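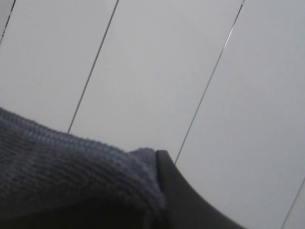

Friday, and I've got 9 minutes before I have to leave for the bus. So, towels.

I said in August I'd sort the linen cupboard and obviously did not. Then Yoon-hee Yeom came to stay, asked for a towel, opened the door and half the shelf landed on her feet. She was very nice about it. Went and made tea. I was mortified.

Anyway she folds everything in long thirds and then in half, and I've been trying it her way all week. Flat table first. Not the bed, the bed is useless, everything sinks. Get the corners out to where they should be, smooth from the middle, then fold.

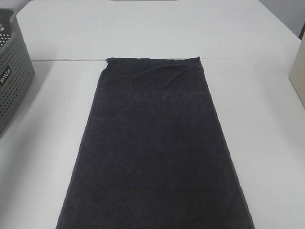
Dark ones go on the bottom shelf now. Charcoal, navy, the old green one from Wirkberg that sheds on evrything. Pale ones up top where I can see if they need another wash. Flannels in the Grurko basket, which was meant for bread but never mind.

Corners are my downfall. One always tucks itself under and I don't notice until the whole thing's folded, and then there's a lump and the pile leans. Yoon-hee runs a thumb along the hem before she does anything else. Takes 3 seconds. I keep forgetting.
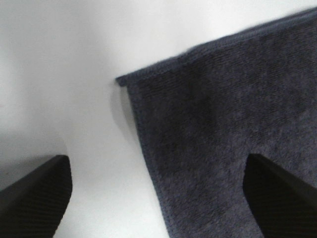 Also the hems shrink before the rest does?? Or mine do. A good tug lengthways while it's still a bit damp helps, and I've stopped using softener, they dry you better without it.

Still to do: 7 pillowcases, no idea where the matching sheets are, and the tablecloth from Magnusson that has never once been ironed. Might do that Sunday. Might not.

Right, shoes, keys, bus. More when the top shelf is doen.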